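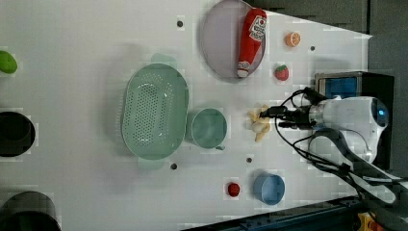

Lindalva Furtado has asked, in her comments on our August return, whether the kitchen caddies are being used every week or only in the first month after delivery. Her question is taken up in the second section of this report.

Projects > Orozco Household Food Waste Collection > Reports to the Fund

Progress report: Orozco Household Food Waste Collection
Submitted 2018-10-03 by Damilola Briggs

Collections to date

The separate food waste round now serves 12 streets in the Orozco area, including both sides of Nusitz Road. The round was extended in August to take in the flats behind the old depot, where residents share wheeled bins kept in a locked store. Keys have been issued to all households and to the crew.

Material is taken to the Dresano composting site under the existing agreement. One load was turned away in August on account of plastic film mixed in with the peelings. The crew has since been asked to leave a card on any bin that contains film, and to report the address at the end of the shift. No further load has been refused.

Use of the caddies

Caddies were delivered to 200 households at the start of the extension. Kazimír Slanina has compared the crew's sheets for the first and most recent weeks of the period. Of the households that put a caddy out in the first week, 89 per cent were still doing so in the most recent week. The figure is lower in the flats, where the shared bins make it hard to say which households are taking part,

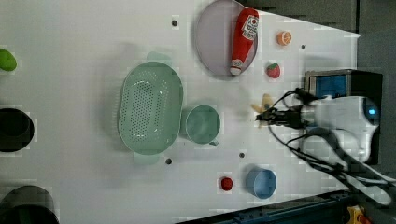
and we would ask the Fund to treat the result for those addresses with caution until a doorstep survey has been carried out. Quentin Gilbert is preparing the questions and will send them for comment before they are printed.

Liners continue to be the most common subject of calls to the office. Residents may use newspaper or the compostable liners supplied. Supermarket carrier bags are not accepted at Dresano, and the leaflet has been reworded to say so on its front page.

Spending

Spending on vehicle hire is in line with the budget. Printing has cost more than planned -- the leaflet was reissued once -- and the difference has been met from the sum set aside for advertising. We do not seek any change to the grant.

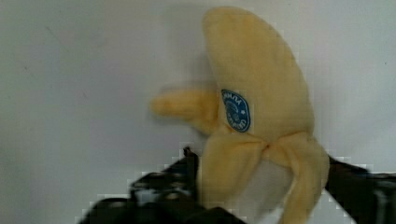 Work planned for the next period

The doorstep survey will be completed and its findings attached to the next report. Talks with the owners of the Prutatau estate about a bin store are continuing; they have raised concerns over smell and access, and a site visit has been offered. Vira Chornovol will take over as the Fund's point of contact for this work.

Contact the project office | Copyright Orozco Household Food Waste Collection | Back to top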